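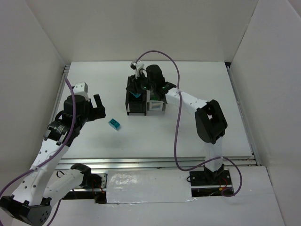
The planner is fine, the voice on the speaker said, it's the clock you should be looking at.

I had the log open already. It was past four in the afternoon and the left arm had stopped again with its fingers a little above the table. The right arm had gone on with its half of the job and was reaching for the boxes. Neither controller had reported a fault. The planner had a valid path for both of them, and it said so in green text, over and over.

"Which clock?" I said.

"You've got two. Look at the stamps."

Priser had put me on the Hallurano contract in May, mostly because I was the one who had read the old planner code. The old code was mine. I had written it in a hurry for a different customer and left no comments in it. Now it ran a pair of arms in a white enclosure at the end of the building, and the job was to pick up a block with one arm, pass it to the other, and put it in a box. Hallurano wanted 100 handoffs in a row with no human touching anything. Our best run was 23.

The voice belonged to Vlachou, the support line we paid for along with the motion library. In the first week I got somebody different on every call. After that it was always the same voice, low and unhurried, and I stopped giving my account number. I didn't ask for a name and wasn't offered one.

I put the two logs side by side. The perception node stamped its messages when the image was finished processing. The planner assumed they were stamped when the image was taken. The difference was small when the machine was idle. When both arms were moving, and the collision checker was taking every core it could find, the difference went up to 300 milliseconds.

"So it thinks the block is newer than it is," I said.

"It thinks everything is newer than it is. Including the other arm."

That was the part I had missed. The left arm's safety check looked at where the right arm was supposed to be, then at where the camera put it, and the two didn't agree. So it waited for them to agree. The right arm kept moving, so they never did. It would have waited all night. On two occasions it had.

"Who wrote the wait?" the voice asked.

"I did."

"No timeout on it."

"No."

I heard typing on the other end, and a chair. I got up and looked through at the arms while I waited. The motors were holding position and making the thin sound they make when they hold. I had worked on that handoff for so long that I knew the pose by its joint values, and I could have typed them in without looking.

My daughter had asked me the night before what the arms did all day. I told her they moved a block into a box. She asked what happened then. I said we took it out and they did it again. She thought about it and asked if they knew it was the same block. I said the software gave it a new number each time, and she said that was sad, and went to brush her teeth. The number that afternoon was 1284.

"You can fix the stamps on your side," the voice said. "Take the time at capture and carry it through. Don't let anything downstream touch it."

"That changes the message type."

"It does, yes."

"Everything reads that message."

"Then you have a long evening."

I started with the perception node, where the change was one line. Then the tracker, the planner, the two arm controllers, the recorder, and a small tool called Willevel that drew the predicted paths on the screen. I had forgotten Willevel read that message at all. It crashed as soon as I started it, and I found a comment in it, the only one in the whole project. It said: times here are wrong, ask me. I didn't remember writing it.

I read it out over the speaker.

"Ask who?" the voice said.

"Me, I think."

"Well. Did you know?"

I said I must have, once.

The voice stayed on the line while I rebuilt. We didn't talk much. At one point I heard a kettle, and later a door, and somebody else's voice a long way from the phone asking if it was going to be much longer. The answer was too quiet for me to catch. I said I could finish on my own. The voice said it was all right, the build was nearly done, and read me the next flag to set.

I put a timeout on the wait, two seconds, and after that a replan. I cleared the fault counters, sent both arms home, and started the sequence from the top at half speed. The left arm went down for the block. The offset between the stamps and the clock sat on the screen as a flat line with a little noise in it.

"What's it doing?" the voice asked.

"Closing the gripper."

"And the other one?"

"Coming over."

I turned the speaker up and moved my chair so I could see the table and the log at the same time. The counter said zero. I wrote the start time on the pad and waited for it to change.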